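Cell notebook, Kokdale bench, January

Two-arm cell, knob and block job. Picking this up again after the mount change on the right arm, which I said would take a morning. It is now 16:25 and the kettle has seen more of me than the bench has.

State of the simulated cell with the block in its new place, all four views:
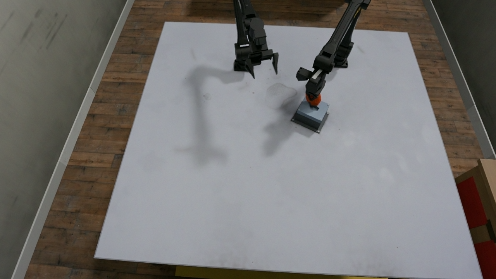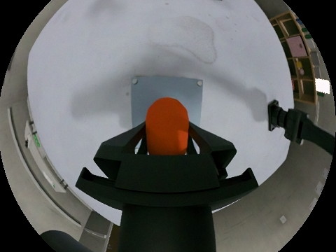
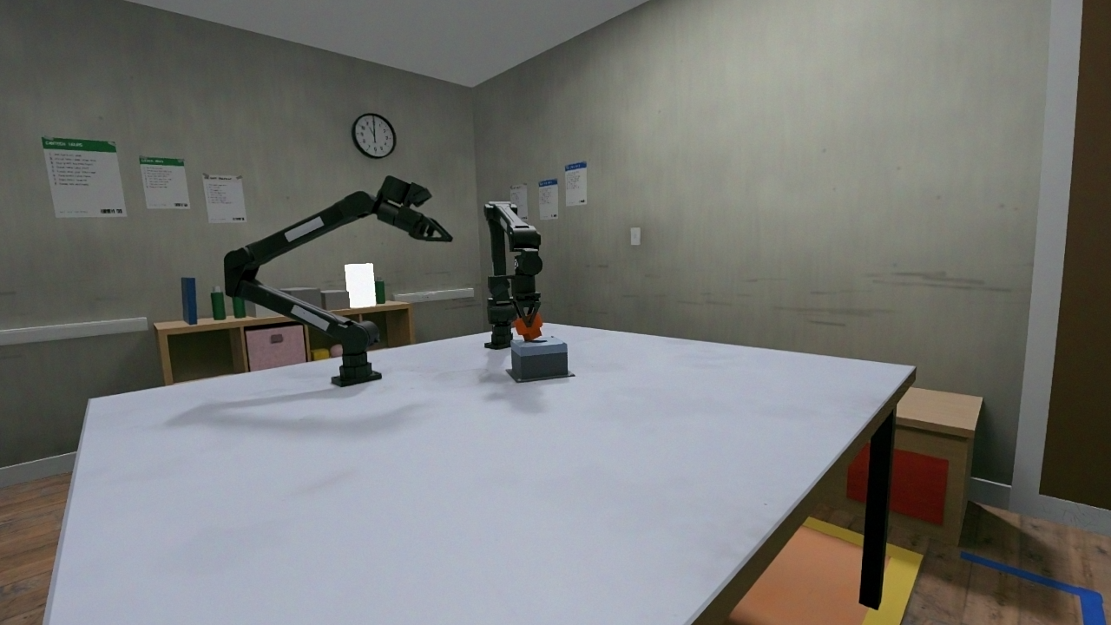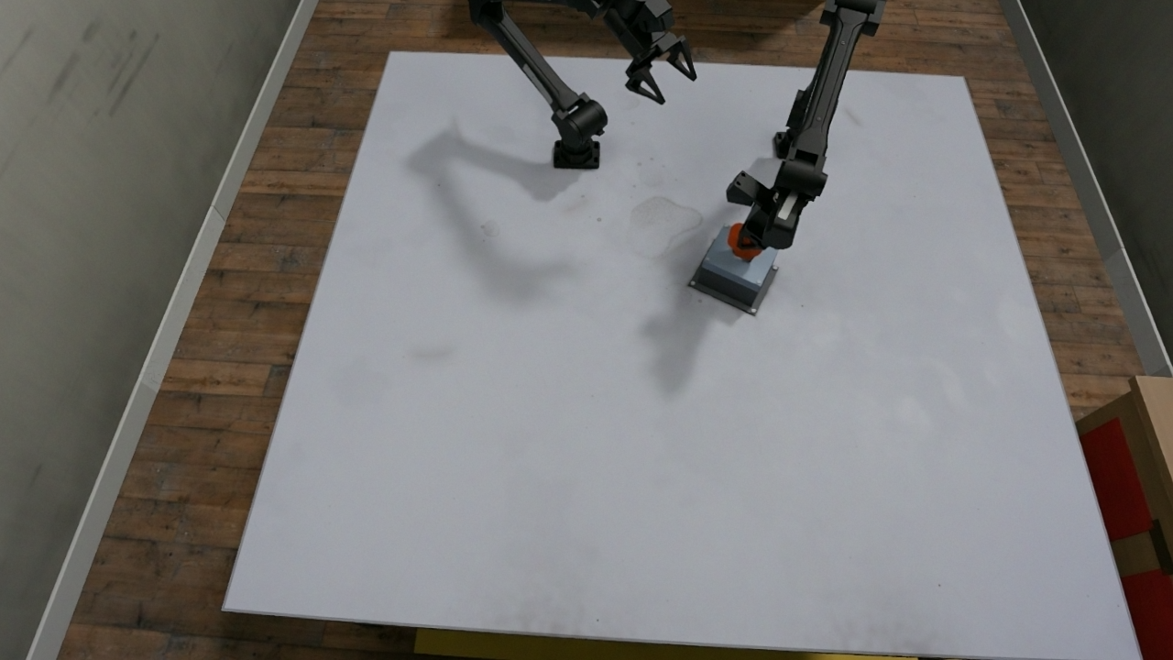

Right arm on the orange piece, left arm parked open.

The trouble, for whoever reads this next: the model of the cell and the cell itself had drifted apart. The real right arm went back on its base a shade rotated after the bearing swap at Wulden, and the model still believed the old drawing. I found the old drawing in a folder called "final". There is also "final 3", which is older.

What I did, in order.

Took the base offset from the dial gauge, not from the sheet. Entered it in the model by hand, got the sign wrong, and watched the arm try to pick the knob from a spot well beside the block. Changed the sign. Much better, and I have written PLUS in large letters inside the cupboard door.

Re-taught the approach point over the block. The old one came in at a slant and the fingers brushed the top face on the way. New one stops 25 mm up, then goes straight down at slow speed. It costs a little time per cycle and I don't care.

Dropped the grip force one step. Trosov's settings came over with the gripper and seem to have been chosen by someone who opens jam jars for a living. The rubber on the finger pads was already polished at the tips. Spare pads are in the drawer under the vice, in the tin marked biscuits. There are no biscuits. I have checked more than once.

Left arm: not touched, apart from the park position, which I moved up and back. With the old one the two wrists could meet if both were sent home together. They did so last month, and the dent is still in the cable cover.

Then the long run. Set 2,000 cycles going in simulation over lunch. Came back to 4 faults, all the same: contact reported on the right wrist during the drop. Looked at the logs and in each one the block had been reset before the fingers were fully open, so that's my script and the arm is in the clear. Added a wait on the open signal. Have not rerun the full lot yet.

Wrist view on the simulated gripper is still the wide round one. Straight lines bend badly towards the rim, so don't measure anything out there. Magagula want a flat version for their report. Told them the end of the month, without saying which.

Still to do:
Rerun with the wait in.
Put the dial gauge reading in the proper file and delete both finals.
Grease the real elbow joint, left arm. It has started to tick when cold.
Ask Wulden if the bearing shim was meant to go back in, as I have one here on the desk.

Left the real cell powered down, key on the hook, air off at the wall.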